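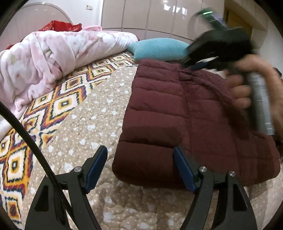 그림 1. 누비 침구 위에 접어 놓은 자주색 패딩 재킷과 핸드 그리퍼 두 대.

2019년 12월
작성: Grurelora 세탁물 정리 공정팀 / 작업일지

겉옷 접기 작업, 침대 위 조건. 작업대 조건은 앞 장에 따로 정리해 두었으니 여기서는 반복하지 않음.

이번 회차까지 누적 기록 222건. Muderholm 쪽에서 요청한 분량은 3,000건이고 현재 속도로는 기한 내 완료가 어려움. 기한을 조정할지, 겉옷 비중을 낮출지 결정이 필요함. 개인 의견은 후자. 셔츠와 수건은 동작이 짧고 실패 판정도 단순한데, 패딩은 한 벌에 드는 시간이 셔츠의 약 3배임.

패딩 관련 메모.

누빔 칸이 부풀어 있어 패드가 닫힐 때 천보다 충전재를 먼저 누름. 손으로는 무의식적으로 칸과 칸 사이 박음선을 찾아 잡는데, 그리퍼를 들면 그 습관이 한동안 사라짐. 칸 한가운데를 잡으면 들어 올리는 도중 빠지는 일이 잦음. 박음선에 패드를 직각으로 대는 쪽이 안정적임. 지퍼 쪽은 피할 것.

소매는 먼저 안으로 넣고 몸판을 나중에 접는 순서로 통일. 전에는 작업자마다 순서가 달랐고, 숙련자일수록 마지막에 소매를 한 번에 밀어 넣는 방식을 썼음. 그 방식이 빠르지만 Muderholm 분석 담당은 순서가 섞이면 학습이 흐트러진다고 함. 통일한 뒤 숙련자 쪽 건당 시간이 늘었고 신입 쪽은 변화 없음. 이 부분은 아래에 다시 적음.

바닥면. 누비 침구는 표면이 울어 있어서 옷을 끌면 침구가 같이 딸려 옴. 한쪽 그리퍼로 옷자락을 눌러 두고 다른 쪽으로 접으면 덜함. 침구까지 같이 집힌 건은 실패로 분류하되 삭제하지 않음. 분류 코드는 기존 것 사용.

케이블. 몸 쪽으로 늘어뜨리면 접는 동작 중 옷 위를 지나감. 어깨 뒤로 돌려 고정하는 방법을 시험했는데 팔을 뻗을 때 당김. 길이를 늘린 것을 Jotcombe에 주문해 놓음. 입고 전까지는 현행 유지.

작업자 쪽 변화.

접기 담당은 원래 건당 처리량으로 평가받음. 기록 작업을 시작한 뒤에도 평가표가 그대로여서, 그리퍼를 드는 시간은 전부 처리량 손실로 잡힘. 지난번 회의에서 기록 시간을 별도 항목으로 분리해 달라고 했고 답은 아직 없음. 분리되지 않으면 자원자가 줄어들 것으로 봄. 이미 교대조 하나는 참여를 보류한 상태.

손목 피로 호소가 있음. 맨손 접기에서는 손가락 끝이 하던 일을 그리퍼에서는 손목 회전이 대신함. 연속 작업을 10분으로 제한하고 교대하는 것으로 임시 조정. 조정 이후 후반부의 놓침이 줄어든 느낌은 있으나 수치로 확인하지 않음. 다음 회차부터 시작 후 경과 시간을 같이 적을 것.

숙련자의 지적 하나를 남겨 둠. 접는 동작만 기록하고 접기 전에 옷을 터는 동작은 기록하지 않는데, 패딩은 털어서 충전재를 고르게 하지 않으면 접은 모양이 한쪽으로 기운다는 것. 맞는 말임. 현재 절차서는 옷이 펼쳐진 상태에서 시작하도록 되어 있어 터는 동작이 빠져 있음. 사람이 미리 털어 놓고 시작하면 나중에 기계가 들어와도 그 일은 사람에게 남음. 설비 검토서에는 이 시간이 계산되어 있지 않음.

Valdovinos 작업장의 배치안도 같은 문제가 있음. 접기 인원을 줄이고 검수 인원을 늘리는 안인데, 검수로 옮긴 사람이 터는 일, 뒤집힌 소매를 빼는 일, 주머니 확인까지 맡게 됨. 직무표에는 검수라고만 적혀 있음. 직무표 수정을 요청하고, 수정 전에는 배치 인원수에 대한 의견을 내지 않기로 함.

순서 통일 건. 숙련자 방식을 막은 채로 기록하면 결과물은 신입 수준의 동작이 됨. 숙련자 방식만 별도 묶음으로 기록해 비교하자고 제안할 예정. 비교 항목은 건당 시간, 놓침, 접은 뒤 폭의 차이. 폭은 먼 쪽과 가까운 쪽을 각각 잴 것. 패딩은 두 값이 다르게 나오는 경우가 많은데 현재 양식에는 칸이 하나뿐임.

남은 일
- 양식에 폭 칸 추가, 경과 시간 칸 추가
- 터는 동작을 시작점에 포함할지 Muderholm에 문의
- 기록 시간 분리 건 재요청
- 패드 마모 확인, 교체 기준이 문서에 없음
- 기모 안감 재킷은 다음 회차로 미룸

이 사이트는 이용 환경 개선을 위해 쿠키를 사용합니다. 계속 이용하시면 쿠키 사용에 동의하는 것으로 간주됩니다. 동의 | 설정 변경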